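Watetti Support — Ticket log
Subject: Blue wall button sits crooked and doesn't always ring
Product: Sollia call button, square, blue on white backing card
Status: Closed

Opened by customer, 9:20 a.m.

I put up one of your Sollia buttons in our back hallway and I have two problems with it. The white card has a slight tilt. Also, the chime in the kitchen only rings on some presses. I pressed it 20 times this morning with someone listening at the other end and we got 18 rings. Photo attached.

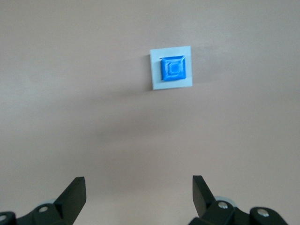 Gazi: Thanks for writing in. Two misses in 20 is too many for a new button, so let's find the cause before you move anything. Please tell us what the wall is, how the card was attached, and how far the chime is from the button. Have you changed the battery?

Customer, 10:05 a.m.

Painted drywall. We painted in March. I used the sticky pads from the box, one in each corner, no screws. The chime is 56 feet away by tape measure, through two interior walls. Battery is the one it came with. I pulled the tab and that was it.

I don't care much about the tilt by itself. My worry is that the card isn't flat on the wall. Down the left side there is a thin line of shadow, so I think it's standing off a little there.

Gazi, 10:40 a.m.

The range is fine. The Sollia is good through two interior walls at that distance, and we'd expect trouble from a metal door or a refrigerator in the path before we'd blame the drywall.

A card that stands off the wall can flex when you press. If it flexes, the contact behind the button may not close all the way. Please try the following in order and write down the result of each.

1. Hold the card against the wall with two fingers on the left side and press the center square 20 times.
2. Let go and press the center square 20 times.
3. Let go and press near the upper left corner of the button 20 times.

Wait for the chime to finish each time. It ignores a second press while it is still sounding, and that can look like a miss.

Customer, 1:15 p.m.

Results:

Held flat, center: 20 rings
Not held, center: 20 rings
Not held, upper left corner: 18 rings

The first time I may have been pressing before the chime was done. The corner misses were real though. I waited.

There is also a short dark line on the card just above that corner of the button. I can't tell if it's a gap or only a shadow. Is the button supposed to snap down there?

Gazi, 1:50 p.m.

It should be seated evenly on all four sides. Slide a piece of ordinary printer paper along the top side of the button. If it goes under at that corner and nowhere else, the button isn't fully clipped in. Press firmly on the outer rim at the corner, not the center, until it stops moving. Don't pry it up first. The clips are small and they do break.

For the card, replace the pads. To get it off without taking paint with it, run dental floss behind it from the top down with a sawing motion. Wipe the wall with a dry cloth. Put the new pads 2 millimeters in from the edge of the card and hold it in place for a full minute. A pencil line and a small level will take care of the tilt.

Customer, 4:30 p.m.

Paper went under at the corner only. I pushed on the rim and felt a click, and now the paper won't go in. Floss worked. A little paint came off behind one pad, but the card covers it.

I didn't have spare pads, so I used Flomutard mounting strips that were in the drawer. Is that a problem?

Gazi, 4:45 p.m.

No problem as long as all four corners have the same thickness behind them. Don't mix the strips with our pads — that will put the card out of flat again. We'll mail you a set of pads anyway.

Customer, 5:35 p.m.

Same strips in all four corners. Card is level now. Pressed the upper left corner 20 times and got 20 rings. You can close this.

Closed, 5:40 p.m.
Cause: button not fully clipped at upper left corner. Uneven pads may have added to it.
Fix: rim pressed home, card remounted on four matching strips.
Parts sent: one set of mounting pads.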